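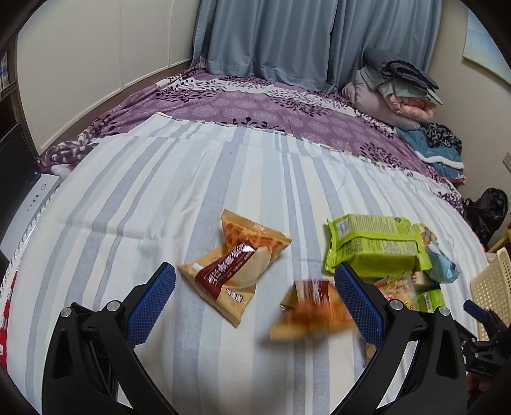

Packaged snacks set out on a striped sheet before sorting.

Dry snacks: sorting, storing and rotating

Members on the Uvemstead list have asked for a fuller note on packaged snacks than the paragraph printed in October. The method below is the one used for the shared cupboard at Han house. It suits anyone who keeps a mixed stock of single packets -- bread rolls, pastries, crackers, small bags -- and finds half of it out of date at the back of a shelf.

1. Lay everything out

Empty the whole cupboard before sorting any of it. A bed with a clean, plain or lightly striped sheet works better than a kitchen table. The area is larger, crumbs are easy to see, and packets do not roll off. A purple quilt folded back or left at the head of the bed does no harm, but keep packets off it, as small wrappers disappear against a leafy pattern. Shake the sheet outdoors afterwards and wash it as usual.

2. Sort by how easily the item is crushed

Most people sort by flavour or by brand. For storage purposes the useful division is mechanical.

Soft: bread rolls and pastries in sealed film. These deform under very little load and do not recover fully. Store in a single layer, with nothing on top.

Brittle: crackers and biscuits in clear packets. These will take an even load but break when bent. Store upright on the long edge, close together, so that the packets support one another.

Bagged: snacks in pillow packs. The air inside protects the contents as long as the seal holds. Store on top of the brittle group, never under it.

In a mixed heap the brittle packets tend to end up underneath, because they are flat and slide. Check the bottom of any pile first.

3. Check the seals

Look at both ends of each packet. Film wrappers on rolls are often twisted or flared at the end, and a twist alone is not a fault. Press the packet lightly between the palms and hold for 5 seconds. If it stays firm, the seal is good. If it slowly goes flat, put the packet in the "eat this week" box, provided it is still in date and the contents are dry and clean. Anything damp, discoloured or smelling stale goes out.

Crumpled wrappers need a second look. Some are empty and have been put back by mistake; others still hold the last piece. Neither belongs in the cupboard.

4. Read the label

Several members buy imported bread and snacks, and Sanaa Ait Ali has asked how the dates on Chinese packaging should be read. The order is normally year, month, day. The printed date is frequently the production date, with the shelf life given separately as a number of days or months, so the two have to be added together. A date that appears to have passed may therefore be nothing of the kind. Where there is a small white label as well as the main printed band, read both.

Once the final date is known, write it on a strip of masking tape and fix the tape to the front of the packet. Do not write directly on thin film with a ballpoint pen, as the point can go through.

5. Boxes

The cupboard at Han house uses the shallow Weltomeck tray, inside depth 100 mm, for soft items, and the taller Bukach box for everything else. Any rigid box of similar depth will do. A lid is not needed for sealed goods and makes people less likely to look inside. Line the soft tray with one sheet of kitchen paper and change it when the tray is emptied.

Do not fill a box past the rim. With the taller box we set a limit of 40 packets. Above that, the lower ones are forgotten and the brittle ones begin to break.

6. Rotation

New stock goes in at the back, old stock comes forward. With upright packets this takes a minute or two. With the soft tray, run the dates from left to right, earliest on the left, and take from the left only. Bread and pastries will nearly always run out of date before crackers, so the tray should be checked weekly and the boxes monthly.

Keep both away from the cooker, the boiler pipe and direct sun. Clear and translucent wrappers let light through, and fats in the contents go off sooner for it.

Masking tape and spare kitchen paper are in the drawer under the cupboard. Please replace the roll when it runs out -- the last one had been finished and left in place.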